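Magazine > Home & Living > Features

We use cookies to remember your preferences and count readers. Accept all | Manage settings

Who Will Fold the Laundry?

My mother could fold a fitted sheet in the time it took the kettle to boil, and I have never managed it in my life, so I went to visit Tandora in November with a certain amount of sympathy for the robots. The company has spent 19 months on one question that any tired parent could have given them for free: can a machine put away the wash?

Tharushi Paul, who runs the cloth work there, met me at the door and walked me straight to the practice mattress. Much of her team's day is spent with grippers held in the hand, two fingers apiece, going after the same sorts of things you and I would pick up with ours – a blue cloth in a heap, say, on a big cream mattress.

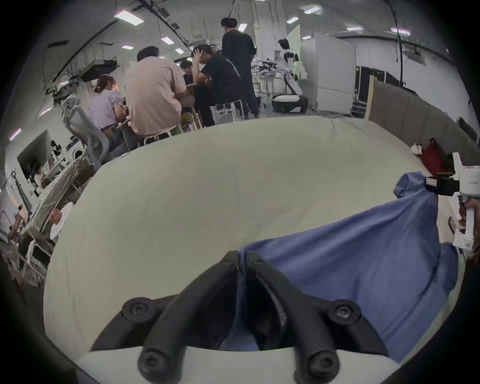

The trouble with cloth

A cup is a cup from every side, more or less, and it stays one when you lift it. A shirt changes its mind the moment you touch it (Tharushi's words, and she said them fondly). Find the corner and the rest slides off somewhere else. Pinch too deep and you've got two layers, and now you're folding a pocket into a sleeve.

I had a try myself and I was terrible! My first grab got mostly air. After a while I began to feel what my own fingers do without asking me, that little rub to check there's one layer and no more, and I came away rather impressed with my thumbs. 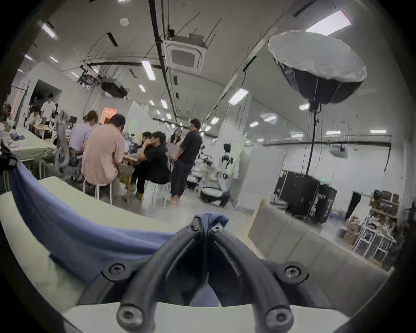
7 min read

So, are they ready? Pejman Rezaei, who tests the folding software, gave me the numbers over a sandwich. Out of 500 towels, laid flat to begin with, their best machine folded 300 well enough that he'd put them in his own closet. Shirts from a heap he didn't want to discuss until he'd finished eating.

Shop floors are a bit further along, as you might expect, because the boxes all match. Maëlys Besson at Mondal told me her warehouse arm moves 800 cartons on a good shift, and then somebody sends a soft bag down the line and a person has to come over and help. I asked if the person minded. She said he brings a book.

For now I'd keep the laundry basket where it is. Tharushi thinks towels first, then pillowcases, and shirts some years after that – and when I brought up the fitted sheet she laughed and asked for my mother's phone number.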